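Mollstead Community Help > Kitchen and Dining > Care and Cleaning

Protecting a white table when cutting and serving fruit

Posted by Branow8 in June
Views: 1,819

We have a white table that does for everything: lunches, homework, and cutting up fruit for the kids in the afternoon. The top marks easily. Last month I found a faint yellow ring near one edge that I think came from mandarin juice, and it took a lot of rubbing to get it to fade.

Since then I have been putting brown paper down over most of the table and working on top of that. The bamboo board goes on one side, and the fruit goes on a plate on a tray so I can carry the lot to the couch when it's ready. It's working so far but I have a few things I'm not sure of. Should the plate stay on the tray while I'm getting things ready, or is it just in the way? Does the paper need changing every time? And is bamboo all right for citrus? I've been told the juice dries it out. 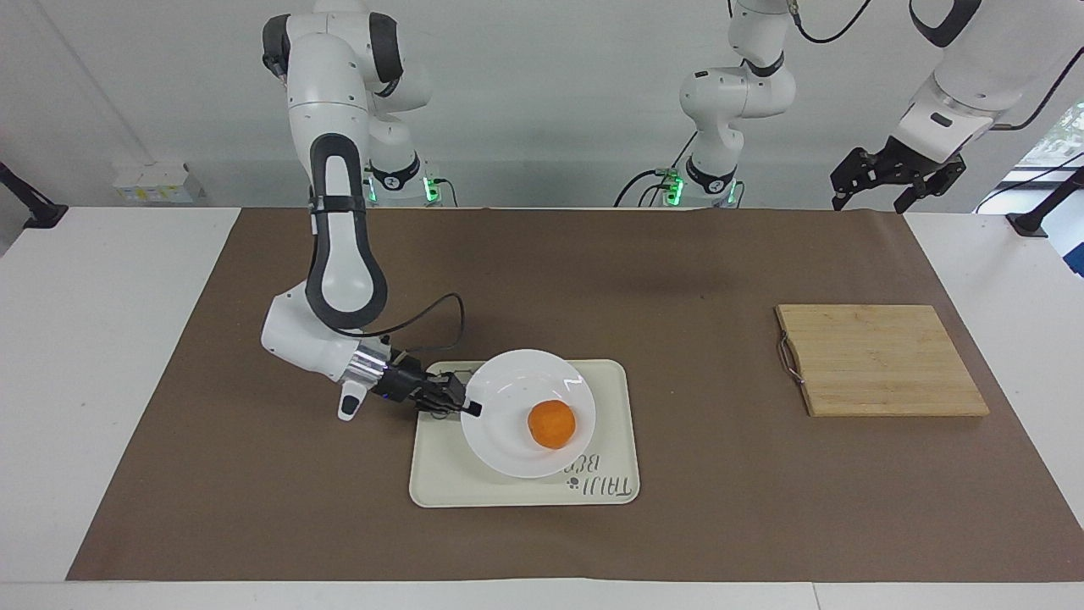
Elvia Montes
Leave the plate on the tray. If you drip, it lands on something you can take to the sink. I would change the paper when it gets wet through and not before. Dry creases don't matter. Brown paper can let colour through if it sits damp on a white surface, so lift it and check underneath after each go. Bamboo is fine with citrus if you rinse it straight away and stand it on its edge to dry. Don't soak it and don't put it in the dishwasher. Food-grade mineral oil every couple of months will deal with the dryness.

Rosales
just use a plastic tablecloth. 8 bucks and you can wipe it

Laseo
I'd keep the paper. Plastic slides around when you're cutting, and crumbs get under it anyway. We did the same thing for a few years on a white table in a rental and got the full bond back.
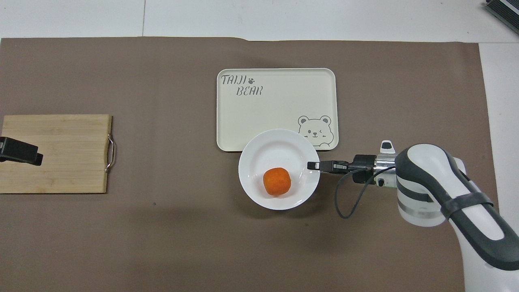

The main thing I'd look at is how much room you leave between jobs. People push everything into the middle and then the board ends up hanging over the side, or the plate gets bumped. Set the board down first with the whole of it supported, then put the tray where you can reach it without leaning across. A tray with a low raised rim, like the cream one with the bear on it, will hold a small spill, but not if the plate is sitting half over the rim and down onto the paper. Slide it fully on before you add anything juicy. Check the edges of the paper too. If one starts to curl up, turn the sheet over or tape that side down with painter's tape, which comes off a white top cleanly.

For the yellow ring, try bicarb and water mixed to a paste. Leave it for a few minutes and wipe it off with a damp cloth. Test a corner first if the top is painted.

Branow8
Thanks all. I'll stick with paper and get some oil for the board. The paste took off most of the ring.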